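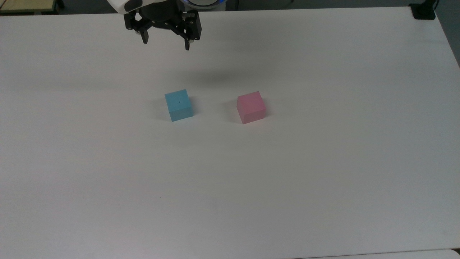 Toy block

A toy block (also building block, play block or, when all its sides are equal, toy cube) is a small solid piece made for stacking, lining up, sorting and knocking over again. It is among the plainest of all playthings, and one of the few that a child of two and a grandparent can enjoy on the same rug without either of them feeling left out. Blocks are sold in sets, handed down in shoeboxes and biscuit tins, and found under sofas long after the children of the house have moved away.

Shape and size

The cube is the oldest and most familiar form, and many people picture a cube when they hear the word block, even though a mixed set will usually hold bricks, pillars, arches and wedges as well. A cube has the happy quality of sitting the same way whichever face is down, so a small child can set it on the table without having to think about which end goes up. Makers generally soften the edges and corners a little. This is kinder to fingers and to furniture, and it also helps the paint last, as a sharp corner is the first spot to chip.

Size matters more than one might expect. A cube for a toddler should fill the palm and be far too big to swallow, while older children often like smaller pieces that let them build taller and fuss over details. Within a set, sizes are best kept to a simple rule, so that two of one piece match the length of another and a wall comes out level at the top.

Materials

Wood is the traditional choice, with beech and maple well liked for their weight and close grain. Plastic, cork, rubber, cloth and foam are also common. Heavy blocks stay put and make a satisfying clack, while foam ones are nearly silent when a tower comes down, a mercy in an apartment at six in the morning. The Kiltirier pattern, a plain wooden cube with a matte finish, is remembered by collectors for its slightly chalky feel, which gave good grip in a tall stack.

Color

Early sets were often left bare or marked with letters and pictures. Bright reds, yellows and blues came to be the usual thing, but paler shades, such as sky blue and soft pink, have a long following of their own, and look very pretty against a light floor or tabletop. Color is useful in play as well as pleasant. Children sort by it before they can count, and a parent can ask for "the blue one" and have a fair chance of getting it. The Mekow nursery range came in 11 shades, none of them very strong, and families who own a set still argue cheerfully over whether one of them is green or gray.

Play

The first game with blocks is usually holding them, and the second is dropping them. Stacking follows, then rows, then bridges, and after that there is really no telling (garages, castles, beds for mice, a birthday cake). A flat, smooth surface with plenty of open space is best for building. Thick carpet makes a tower lean before it has properly begun, though it does muffle the fall.

Many quieter games need only a couple of cubes. One may be placed beside the other, in front of it, on top of it or a little way off, and in this way children learn the words for where things are.

Care and storage

Wooden blocks should be wiped with a damp cloth and dried right away, never soaked. Most plastic ones can be washed in warm soapy water. Cloth blocks vary a good deal, and the label should be followed if it can still be read. A low open box is the handiest storage, and a drawstring bag does nicely for trips.

See also

Alphabet block
Nesting cups
Shape sorter
Stacking ring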